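Teleop demos in sim: how do I stop overshooting the plate?
Posted in Teaching & Demonstration, May 2020

rajput_bench

Hi all! I finally got remote control working in my simulated kitchen and I'm having way too much fun with it. I'm driving the arm with a six-axis mouse and recording every run so I can train a policy on them later. So far I have more than 20 saved, all of them me trying to bring the gripper down to a plate and close on the rim.

My problem is the last little bit. I come in fine from the side, then I push down, the arm keeps going after I let go of the puck, and I end up bumping the plate or stopping way too high and creeping. When I replay the runs they look drunk. The policy I trained in February on my first batch copied the creeping perfectly, so at least I know it learns!
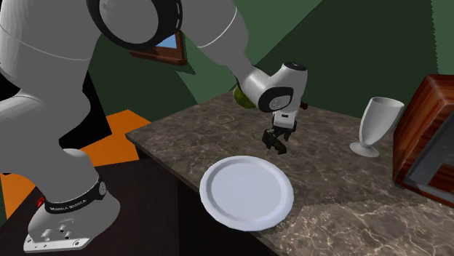

Paused over the plate, fingers still a bit open. I usually start my final descent from a spot like this.

Is it my hands, my settings, or should I give up on the mouse and record waypoints? Control loop is at 20 Hz if that matters. I'd really like to keep the demos continuous if I can.

Skisix

Love seeing people do this at home! It's mostly settings. Arm motion after you let go is nearly always smoothing on the input. Look for a filter between the mouse and the controller and turn it way down, or off. Then scale the speed: full speed for the approach, and a button you hold to drop to a fifth of that for the descent. I put mine on the left side button so my thumb finds it without looking.

Also lock rotation while you go down. If the wrist tips even a little when you press on the puck, the fingertips swing sideways and you correct, and then the correction is in your data too. For a plate rim I rotate the hand first, lock it, and only then move down.

Don't throw out the clumsy runs yet – trim the frames where you're sitting still and see what's left. Mine lost 400 steps of pure hesitation and trained a lot better.

Natden

just use waypoints, way easier

sarnum_lab

Waypoints are fine for a fixed plate, but once you start moving it between runs you'll be placing them all over again. I'd stick with the mouse.

One thing to add to Skisix's post: get a second camera view. From a single angle it's really hard to judge how far the fingers are above the plate, and I'd bet half your creeping comes from that. I keep 2 windows open, one from the side and one looking straight down past the hand. It felt awkward for an evening and then my descents got smooth almost overnight.

Practice without recording first, too. I do a few throwaway runs every time I sit down – my first ones are always terrible!

rajput_bench

Filter was on, and set really high. Turned it off and added the slow button, and wow, what a difference! Trying the top-down window tonight.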